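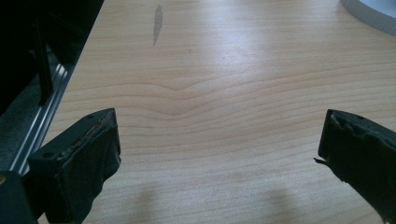
Clillerard keeps its table, mark and all

23/02/2020 — The pale wooden table in the workroom at Clillerard will not be replaced this spring, the Laltudholm studio has decided, ending a debate that lasted longer than some of the projects carried out on top of it.

At issue was a narrow gray mark on the tabletop, wider at one end and coming to a thin point at the other. Opinion in the building has long been split on whether it is a scratch, a stain or a scuff. Two kinds of cleaner and a damp cloth left over from the holidays have failed to settle the question.

Silosel, the furniture supplier across the street, offered a new table for $1068, delivery included. The same firm quoted $260 to sand and reseal the old one, with a warning that the wavy V in the grain might come out looking different. That was apparently too much to bear. Several regulars describe the V as the best thing in the room, which says something about the table and possibly something about the room.

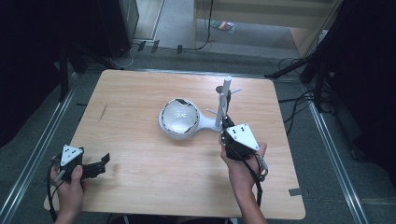 The studio has instead set aside $200 for smaller improvements, to be spent by April. First in line is the small white stand with the two thin prongs, along with the white spoon-shaped piece that goes around with it. The bowl of the piece has a dark chipped patch on its upper rim, and users have taken to turning that side to the wall when visitors come through. A replacement is being considered. So is a bottle of white enamel paint, at a considerably lower price.

The gray carpet also stays, as do the rounded corners of the table, which were praised in nine separate notes in the suggestion box. Six were in the same handwriting.
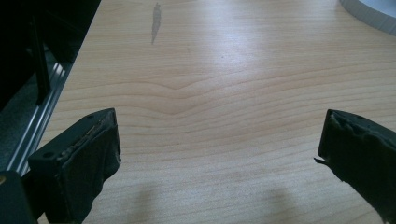

One request did get through without argument. The overhead light leaves a milky patch of glare on the wood that makes fine work a squinting business, and Mokoena, the electrical shop that looks after the building, will fit a softer bulb next month. The shop has pointed out that with less glare, the mark will be easier to see.

The workroom stays open during the change. Coasters are available by the door and remain, for now, optional.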